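Home Notebook Listings Plats Contacts

August, 7:40 am – Dullbridge office, back room

Picking up the Trurnora lots again. Evaristo wants the site models and the listing sheets to agree before anything goes to Mowat. They don't agree. Lot lines on the waterfront side are off between the old plat and the new survey, and the brochure text was written from the old one.

Redid the base for the shoreline model. First layer of plaster too thin on the north end, cracked by the slip road. Scraped it back and poured again. Ruaridh says use the Clurkel board next time, less warping. Will try it on the inland lots first, they matter less.

Scale question is still open. Jean cut the contour sheets at 1:500 and the parcel overlay came off the plotter at something else, I think whoever set it up used the county sheet by mistake. Held it over the base and the jetty landed in the road. Reprint tomorrow. Note for whoever prints: CHECK THE SCALE BAR WITH A RULER, don't trust the title block.

Asking price sheet – Pieter has two lots listed with water frontage that only have an easement to the water. That has to be fixed before a buyer's lawyer finds it. Wording he had was "direct beach access", which is half true if you like walking through the neighbor's hedge. Suggested "deeded path to beach". He's checking the deed.

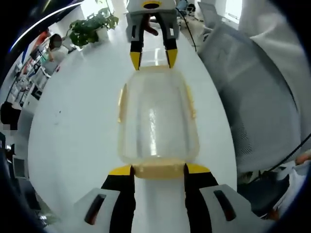
Beathag called at 11. The seller on the corner parcel wants the house pad moved uphill in the model so it shows the view. Told her we can show the pad anywhere inside the setback but not past it. She'll ask him again, he'll say the same thing. Setback line is in red pencil on the base now so we stop argueing about it.

Driveway cost for the corner parcel: Pieter had almost 4000 for the culvert alone, no gravel. Needs to go in the notes to buyers, not the listing. Jean disagrees, thinks it should be up front. Leave for Evaristo.

After lunch – glued trees on the ridge, wrong green. Leaving them. Painted the water twice, still streaky near the point. Maybe a wider brush, or thin teh paint more.

To do
– reprint overlay, tape old one to the wall marked VOID
– deed for the path, Pieter
– get the septic test results from Mowat, asked twice
– new blades
– photos of the finished base for the listing page, side light, not the overhead tubes

Stopped 5:15. Second coat on the water still tacky, left the window open a crack.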